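Keltine (student robotics project)

Keltine is the cable-handling project run by the Pludeo robotics club, and I've been writing up its page on the club wiki for long enough that I should probably admit to being a member. The idea is easy to say and maddening to do: get a robot arm to pick up a network cable, carry it to a switch and plug it into the port you asked for.

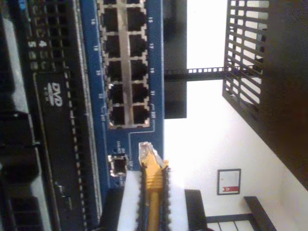
Most people hear that and think it sounds dull next to robots that play football. I thought so too! Then I spent a whole evening watching an arm push an RJ45 plug against the metal rim of a port, a hair's breadth too high, over and over, and I was hooked. You do this job with your thumb and forefinger without looking. Try explaining to a computer what your thumb is doing.

Origins

The project grew out of a course assignment set by Merike Mets, who teaches the second-year automation module and still comes along to club evenings when she can. The assignment was peg-in-hole, the old standby, with wooden pegs and a drilled block. A few of us got it working early and started looking for something nastier to put in the gripper. Somebody had a patch lead in their bag. That was April, and by the summer the pegs were in a drawer.

The name comes from a misspelt folder on the shared drive. I've heard two other explanations and both are rubbish.

The task

A standard run has 5 stages, and we score them separately so that a bad finish doesn't wipe out a good start:

Pick – take the cable from its holder just behind the plug.
Approach – bring the plug in front of the named port.
Align – get the clip the right way round and square the plug up to the opening.
Insert – push until it latches.
Tug – pull back gently to check that it stays in.

Align is where nearly everyone loses marks. A plug has a right way up, and so does a port, and if the switch is mounted on its side then everything you assumed about up and down has to be turned with it. The printed port numbers turn as well, which upset our first number-reading code no end. We also got caught by the SFP slots that a lot of switches have near the ordinary ports. From certain angles they look like a perfectly good place to put an Ethernet plug, and they are not.

Clear plugs are the other headache. Light goes straight through the plastic, the contacts glint, and the camera finds an edge in a different place each time the arm moves. Brightly coloured cable helps a good deal – the software finds the cable first, follows it along to the end and guesses where the plug must be.

Grip

We went through plenty of finger designs before settling on ridged ones. Smooth fingers let the cable roll, and a plug that has rolled a few degrees won't go in however nicely you line up the rest. The ridges hold the cable better but they do chew the outer sleeve after a while, so practice leads get retired into a box marked NOT FOR REAL USE. (Please respect the box. I have lost an afternoon to a lead out of that box.)

There is a long-running argument about whether to hold the cable or the body of the plug. Holding the plug gives you better control, but the fingers then bump into whatever is in the next port along. Holding the cable leaves more room and a floppier plug. I'm on the cable side, for what it's worth.

Training and software

New members learn by driving the arm by hand first, usually for a couple of sessions, before they touch any code. After that they record 40 good runs each, and those go into the pile the learning software is trained on. The control program is called Trasevura and was mostly written by people who have since graduated, so parts of it are a bit of a mystery. The logging tool, Rebelo, is newer and has proper notes.

Competition

Keltine has been entered in the regional student automation day 2 times. The first year we got as far as Align and stayed there. The second year we came 7th, with two clean insertions and one plug that sat in the port beautifully until the tug. I still think the judge tugged hard.

Current work

The present group is working on unplugging, which needs the clip pressed while pulling, and on rows where the neighbouring ports are already full. Pressing the clip with the same two fingers that hold the plug has been tried a lot this term. A third finger is being printed, and the drawings for it are in the shared folder, under the same misspelt name as ever.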